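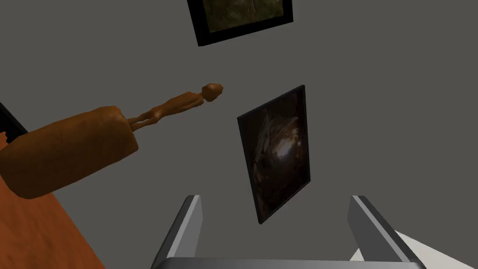 The Prompter's Chair

Filed under: Short Fiction, Stage & Players
6 minute read

The winter I turned nineteen I took a job as prompter with the Trimen Players, who were not, whatever their posters said, the finest touring company in the north, but who did at least own their own van. I had answered a card in the library window. The card asked for a clear voice and a strong bladder, and I had the one and was willing to work on the other.

The company was run by Peiyu Peng, who had been playing queens for so long that she asked for the salt as though it were being kept from her by traitors. She gave me a cushion, a torch and a copy of The Winter's Tale so thick with pencil that you could hardly find the verse, and she told me that a prompter should be like a good aunt, always near and very seldom heard.

We opened in Travov, at a hall with 190 seats and a radiator that knocked. I sat in the wings on a kitchen chair, following every line with my finger, and for two acts I wasn't needed at all. I remember being a little disappointed, if you want the truth. Old Kolia, our Leontes, had the whole part in him like a tune, and he went raging up and down in his borrowed boots while I mouthed along in the dark and thought what a lot of bother jealousy was.

Then came the last scene. Peiyu was Hermione, up on her box behind the curtain, being a statue, and Kolia had to look at her and speak. He looked. The radiator knocked. I found the place with my finger and waited, because she had taught me to tell a pause from a hole, and I honestly could not tell which this was. He had gone quite white. I leaned forward and gave him the line, as softly as I could manage — "O, she's warm!" — which was, I saw at once, the wrong one, a good eighty lines further on than he had got to.

And Kolia said it. He was standing a full stage's width away from her and hadn't so much as touched her sleeve, but he said it, in a small, astonished voice I had never heard from him in rehearsal, and there was a sort of breath from the front rows. Poor Paulina, who still had all her music to call for, opened her mouth and shut it again. Peiyu simply stepped down off the box. She crossed to him, took his hand, and that was the end of the play, several minutes early and with a daughter still kneeling in the wrong place.

I packed my bag in the interval between the curtain call and the tea. I had got as far as the stage door when Peiyu came along the passage with her crown under one arm and two mugs in the other hand, and looked at my coat.

"His wife was in," she said. "Row three. They've not spoken since September." She gave me one of the mugs, which had far too much sugar in it. "He'd have stood there till morning, you know."

I said I was very sorry about the eighty lines.

"So you should be," she said. "They're good ones, and we'll have them back tomorrow. Now drink that and help me find the other boot."

It was under the radiator. I stayed with them for six years.

More stories
The Understudy's Umbrella
Song for a Wet Matinee
A Ghost, Two Gravediggers and the Van
Notes Left in a Dressing Room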